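Flatbread at altitude, revised numbers

21/10/2026

The flatbread formula I posted in March has been wrong for some time, at least for anyone baking where I do. I wrote it down from notes I made at sea level and never adjusted it. Sturnitton sits at 4000 feet. The air is thin enough and dry enough that dough does not behave the way most printed recipes expect, and I have now baked the same bread often enough to replace the old figures with better ones.

The symptoms first. The dough rose fast and looked finished well before it tasted of anything. The rounds puffed in the pan, then collapsed and went leathery within an hour. The surface also formed a skin during the rest, which cracked when rolled and left pale, hard lines in the finished bread.

The fast rise is the simplest to explain. Gas expands more when there is less air pressing on it, so the same amount of yeast gives a bigger dough sooner. Waiting for the dough to double is a bad test in that case. It doubles, but the yeast has had less time to do anything for the flavor. Cutting the yeast slows things down again, and so does cooler water.

Current formula, by weight:

Bread flour, 700 g
Water, 476 g
Salt, 14 g
Instant yeast, 4 g
Neutral oil, 16 g

Total dough is 1210 g, which divides into ten pieces of 121 g each. Salt is 2 percent of the flour. The March version had the same salt, twice the yeast and less water. I use the Fundale bread flour because the store stocks it all year and I am tired of recalibrating. A softer flour will want less water. Hold back a few spoonfuls and add them at the end of mixing if the dough will take them.

The extra water is there for the dry air. Flour kept in a dry pantry loses moisture, so it absorbs more than the same flour would on the coast. I have not measured the loss. I only know that the old hydration gave a stiff dough here and that the new one gives a dough that sticks lightly to a finger and comes away clean.

Target dough temperature at the end of mixing is 26 °C. I check it with a Dandex probe thermometer, which is slow but agrees with boiling water once I correct for altitude (water boils a little under 96 °C here, so do not expect it to read 100). If the dough comes out warmer than the target, shorten the first rise and watch it closely. If it comes out cooler, leave it alone. Cool dough has never caused me a problem in this bread.

Mixing is by hand. Combine everything except the oil, leave it covered for twenty minutes, then work in the oil and knead until smooth. The oil goes in late so that it does not coat the flour before the water gets to it. I tested this against adding everything at once and could tell the two doughs apart during kneading, but not after baking. I still do it the first way out of habit.

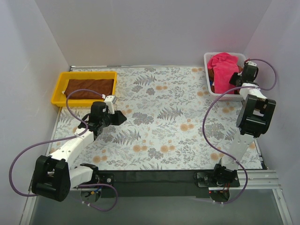 The second rest is where most of the skinning happened, and it took the longest to fix. After dividing, the pieces are rounded and left for half an hour before rolling. Under a loose towel on the counter they dried out every time. Plastic wrap stopped the drying but stuck to the dough and tore it. What works is a shallow tray with a raised rim and a cloth folded flat inside it – the yellow plastic tray with the dark brown cloth is the right general shape, with the cloth lying fairly smooth and taking up most of the floor. Use a clean cotton cloth, dampen it, wring it hard, set the floured pieces on one half and bring the other half over the top. The rim keeps drafts off the sides. A basket with open sides is no use at this stage, since air goes straight through it, but it is fine for cooled bread.

Roll each piece to the width of the pan, turning it a little after each pass. If it springs back, set it aside and roll the next one. Thickness matters more than a round outline. Too thick and the middle stays gummy, too thin and it dries out before it colors.

For cooking I use a dry cast iron pan over medium-high heat, preheated for longer than seems necessary. The first side gets a minute, the second slightly longer, and then the first side goes down again until it puffs. Higher heat gave me dark spots and a raw center. Lower heat gave a cracker.

Stack the cooked rounds in a dry towel straight from the pan and fold the towel over. The trapped steam softens the crust. This step was in the March post as optional, and I would now call it required. The leathery texture I complained about came mostly from leaving the rounds uncovered on a rack.

The dough also keeps overnight in the refrigerator after the first rise, in an oiled container with a lid and room to expand. Divide it cold, then give the pieces an hour under the damp cloth instead of half an hour. The flavor is better and the rolling is easier.

I have one test still to run. Lodhi, the grocer across from the post office, has started selling a fine whole wheat flour meant for chapati, and I want to swap in a quarter of it by weight. It will need more water. I will start at 490 g and post the results under this entry.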